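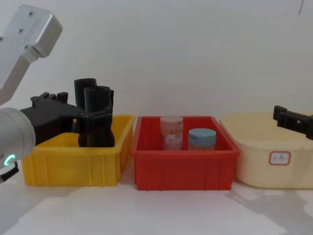

The yellow plastic bin, with the gripper over it.

25th September
By the project office, Rindton

Progress report to the Gebreyes Fund: low mood and peer support

The evening listening line has now run for 10 weeks. It took 125 calls in that time, mostly from men living alone. We had planned for fewer, so a second phone was added.

The drop-in at Hirnik opened late owing to a problem with the lease. Attendance is steady. Several people have asked for a quieter room and we are talking to the landlord.

Training on talking about suicide went ahead at 3 workplaces in Pimaditz. Feedback forms were good on the whole, though night staff said the session was too long. We have cut it to an hour.

Leaflets on spotting depression in friends who seem cheerful have gone to around 3,000 homes. The GP surgeries want more copies.

Spending is slightly under budget. We ask to carry the unspent printing money forward to November, when the next leaflet is due.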